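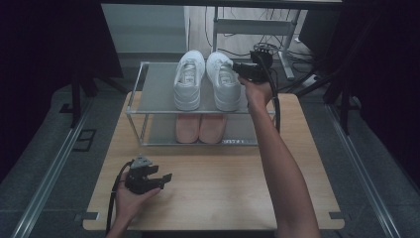 What should we check first when the right gripper stops closing partway through a shoe task?
Check the pads before the motor. A pad that has slipped or folded over on the fingertip will stop the fingers early, and the software reads that as a finished grip.

Ticket 402: right gripper reports "closed" too soon
Project: Prornoston (student manipulation club)
Opened by: Leire Collado
Helping: Lukian Sirko, Prasetyo Lau
Status: open, waiting on pads

Leire Collado
Hi all! First real ticket of the term and it's a fun one. We're recording the shoe rack task with the two hand-held grippers, and the right one keeps logging a full close while there's still a gap between the pads. Left one is fine. I restarted the logger and swapped the USB ports, same thing both times. The left gripper on the right port reads fine too, so I don't think it's the port.

Lukian Sirko
Great write-up, thank you! Did you redo the zero after swapping? If the Pathak logger keeps the old zero, it will call anything under 22 "closed" and stop looking. Also, which cable is on it? We had one with a loose strain relief.

Leire Collado
Redid the zero, fingers pressed together by hand. It reads 3 now and drifts up after a few grips. The cable is the newer one. I wiggled it at both ends and the number didn't move at all, which made me very happy for a minute and then less happy.

Prasetyo Lau
Drift after a few grips sounds like padding to me. Can you open both grippers all the way and look at the inside faces and the lower corners? Check the screws on top of the fingertip blocks while you're there (snug only, they go into plastic).

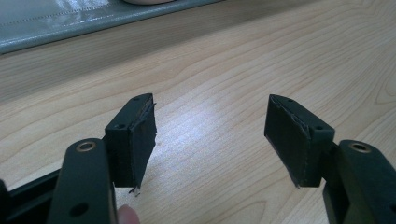

DUDURA LAB, 14 February 2019. Checked the pads with Prasetyo on the call. They're fraying, and there are threads hanging off the lower corner. You can see a fold over the top edge of one pad as well. Screws were all snug. I trimmed nothing yet because I wanted you both to see it first!

Lukian Sirko
Oh nice, that's a very good lead. A fold on the right pad would give us extra thickness right where the tips meet. Peel that pad, clean the face, put on fresh material, zero again, then do around three grips on a sneaker and post the numbers. Please do the left pad too so they match.

Leire Collado
On it. Benito Aguirre has the pad material at Anum and is bringing it over. I'm keeping the old pads in a bag so we can measure them. Numbers to follow!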